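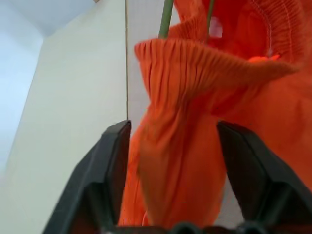
Orange knit, ribbed cuff and second band

Ribbing gone wide on an orange knit - is it worth trying to shrink it back?

I picked up this orange knit second-hand in March and the cuff has never sat right. It flares out like a bell instead of hugging the wrist. There's a second ribbed band with a row of light stitching along the seam, and I'm worried about cooking that if I use heat. No care label left, so I can't tell you the fibre.

Every laundry page says the same thing: dunk the cuff in hot water, squeeze, dry flat, good as new. I tried it on a grey jumper last winter and it looked great for 2 wears, then went straight back to floppy. Does it do anything lasting, or are we all just repeating each other? The shop also tried to sell me a bottle of Nukolow "fibre reviver", which I left on the shelf.

Posted by Skevance, June 2018

Berkell
You're right to be suspicious. Hot water can pull wool ribbing in a bit. Cotton less so, and acrylic can go limp for good if you overheat it, so with no label I wouldn't start there. Wet only the cuff in cool water, push the ribs together with your fingers, lay it on a towel and leave it alone for 16 hours. If it's just as wide after that, the stretch has gone and no soaking will bring it back.

What has lasted for me is knitting-in elastic, the clear thin stuff. Run it through the back of the ribs on the inside, 2 or 3 rounds, and tie off loosely. Try your hand through before you knot it. Mine is 7 years old and has been through the machine plenty. Keep clear of the stitched seam or it will pucker.

And stop hanging it, if you do. Fold it. I doubt hanging ruins a cuff by itself, but a heavy knit drags on everything.

Lanz
just chuck it in the dryer at 70, worked on my trackies

Berkell
Trackies are not a knit with no label. Please don't do this one, or at least don't blame the rest of us when it fits the dog.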